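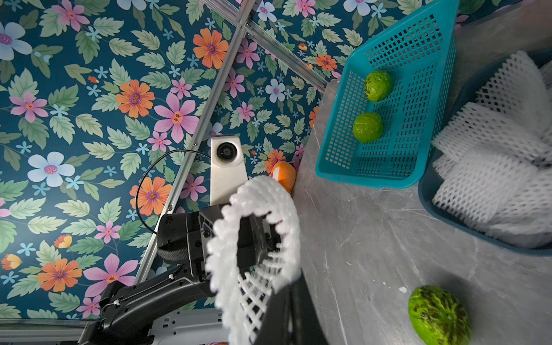
Our project was to build a small workstation in which a robot arm puts fruit into protective foam sleeves. We chose this task after a visit to the packing room of Plirura, a fruit seller in our town, where the workers do it by hand for the whole morning. We did not want to make a machine for sale. We wanted to learn how an arm behaves with a material that has no fixed shape, and the foam net sleeve is a very good teacher for this. It stretches, it curls into a loop when the gripper holds it, and it hangs down in a different way each time. On the table we keep the sleeves in a blue tray and some green fruit in a teal basket with holes, so each kind of object has its own place. The camera housing is fixed on the diagonal aluminum bar, with its cable hanging in a wide loop so that the arm has space to move.

Home > Student Work > Shared Workshop > Reports

1. Place and budget

All the work was done in the Dhillon workshop, which is shared by several clubs. We had a table against the wall and we could leave the frame standing there between sessions. The budget was 216 dollars, and it was spent mostly on aluminum bars, joint fittings, screws and cable. The arm was lent to us by the school. The control program is called Vurkeo and we wrote it ourselves, starting from the exercises of the spring course.

2. The frame

The first frame was made from wood and we had to give it up after 2 weeks. When the arm stopped quickly, the wood moved a little, and the camera moved together with it. The positions calculated by the program were then wrong by 4 millimeters or more. For a hard object this is maybe acceptable, but for the opening of a sleeve it is too much.

The second frame is aluminum. We cut the bars with a hand saw and filed the ends. One bar was cut too short and we used it later as a support in another place. The diagonal direction was not in our first drawing – we changed it because with a vertical bar the arm covered the sleeve from the camera during the most important part of the movement.

3. The movement

The program divides the task into steps. The arm takes one sleeve from the tray, lifts it, opens it, and brings it over the fruit. Then it lets go and returns to the start position.

Taking only one sleeve was harder than we expected. The sleeves lie on top of each other and the nets catch. In our first tests the gripper often lifted two together. We added a small shaking movement after the lift, and this helped in many cases but not in all. When the second sleeve does not fall, a person must remove it.

Opening the sleeve is still the weakest step. The gripper can hold one side of the net, but the other side wants to close again. We tried to push the sleeve against the table edge, and also to lower it slowly so that the fruit opens it from below. The slow method is better for oval fruit. For the large green fruit with rough skin it works less well, because the net catches on the bumps.

4. Problems with the camera

In the evening, after 6 p.m., the light in the workshop is yellow and the program made more mistakes with orange fruit. We put a Plornow lamp over the table and set the colors again. The white sleeves were also difficult, because the tabletop is light gray with a marble pattern and the net is almost the same brightness. We now search for the sleeve by its texture, and the color is only a second check.

5. Results and next work

In the last test series in June we made 5 attempts with each kind of fruit. With the oval fruit, 4 attempts were successful. With the large green fruit only 2 were successful, and in one of the failed attempts the sleeve was torn.

In the next term we want to change the finger tips to softer ones and to write a check that tells the program when it is holding two sleeves. The drawings of the frame and the list of parts are in the workshop folder.

7 shares | 3 comments

This website uses cookies. By continuing to read you accept our cookie policy.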